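Scuffed matte walls - scrub, touch up or repaint the lot?

Home > Walls & Paint > Interior

hallpass_905
Moving out end of January and the walls are a mess. Matte all the way through, landlord special. Chairs, bags, a bike for a while. I have the leftover can from the hall closet, label says Suvarna interior matte, lid rusted on but the paint under it stirs up ok. Can I just dab over the marks? Lease says "normal wear" is fine and then doesnt say what that is. Deposit is a month's rent so I'd like to see it again.

grout_and_about
Don't dab. Dabbing on matte gives you polka dots. Wash first, then decide.

Cheap sponge, warm water, one drop of dish soap. Wring it till it hardly drips. Wipe, dont scrub. Let it dry overnight before you judge anything, wet matte always looks worse.

milkpaint_mo
Disagree on the washing. Flat paint burnishes. You rub it, you get a shiny patch, and now you have a shiny patch AND a scuff. Did exactly this in a stairwell, ended up painting all of it anyway. Go straight to paint, corner to corner.

grout_and_about
It burnishes if you lean on it. I said wipe.

milkpaint_mo
Everybody says they're wiping.

hallpass_905
ok so one vote each lol. How do I know if a mark is ON the paint or IN it?

tenpenny_nell
Fingernail. If it drags off a little it's rubber or dirt sitting on top, will mostly wash. If you feel an edge, the paint is gone and no sponge is bringing it back. Flashlight flat against the wall helps too, you'll see every dent. You'll also see forty other things you wish you hadn't.

Mine's the same kind of mess, table height and up.
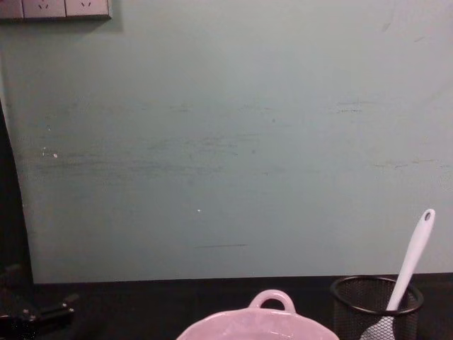 my wall, gray-blue matte, rubbed streaks in the middle and darker scuffs off to the right

White flecks on the left I'm not sure of, might be chips, might be crud. Going to try the soap on one corner tonight before I commit to anything.

grout_and_about
Nell that's a washer I think. The band in the middle anyway. The thin line lower down could be pencil, try a white eraser on that first, the soft kind.

milkpaint_mo
That's a roller and a Saturday's worth of podcasts. Sorry. Streaks that wide never come out even.

sandbag_sue
Melamine sponge? Hasn't come up yet and its the first thing I reach for.

milkpaint_mo
On matte?? It's sandpaper. Very fine sandpaper but still.

sandbag_sue
On eggshell it's been fine for me, 18 years of rentals. Never had matte until this place so ok, fair.

hallpass_905
Tried a melamine one behind the door. Mark came off. So did some color - sponge went tan. Shiny spot the size of a playing card. Mo was right about that one.

milkpaint_mo
Thank you.

oldlath
Couple things from someone who used to do turnovers for a building.

The leftover can will not match. Same code, same brand, doesn't matter, the wall has faded and the can hasn't. Suvarna dries darker than you expect too, give it a full day before you panic.

If you're painting, paint the whole wall to the corners. One wall only is fine, the eye doesn't compare across a corner. Cheap roller covers shed, get a 3/8 nap and wrap it in tape and peel it first to pull the fuzz.

Fill anything you can feel. Hasia lightweight filler is fine, so is any of them. Prime the filler or it flashes. People skip this every single time.

And read your move-out sheet. Ours charged for holes and for paint the tenant put on badly. Scuffs we ate, because we repainted between tenants regardless.

hallpass_905
wait so doing a bad touch up could cost me MORE than leaving it

oldlath
In our building, yes. Yours, ask. Email so you have it in writing.

grout_and_about
Seconding email. My last place tried to bill 3530 for "full interior repaint" after six years. Sent them the dated move-in photos and asked how old the paint was. They dropped it to zero, no explanation. Paint wears out, they can't bill you like it was new. Depends on your state though.

sandbag_sue
3530!! for what, gold leaf

hallpass_905
Emailed. Also what do you all use if I do end up rolling it? Store near me has Sukance and Miltton and that's it, the Miltton is 50 a gallon.

milkpaint_mo
Sukance is thin, you'll need two coats and probably three over anything dark. Miltton covers better. For one wall get the quart and stop there.

oldlath
Either. Don't spend 50 on a wall you're leaving.

tenpenny_nell
Update on mine. Soap did the corner nicely, no shine that I can see in daylight. Haven't touched the middle. Eraser took the thin line down to almost nothing. Dark scuffs on the right side I'm scared of.

grout_and_about
Told you. Wipe.

milkpaint_mo
One corner. Report back when you do the middle.

hallpass_905
Landlord wrote back at 7 am. "We repaint between tenants, please fill nail holes only, do NOT paint." So thats that. Returning the roller. Still have to own up to the shiny spot behind the door I guess?

oldlath
They're painting over it. Leave it. Fill your holes, knock the filler flat with a damp sponge, take photos of every room on the way out.

sandbag_sue
and take one of the inside of the oven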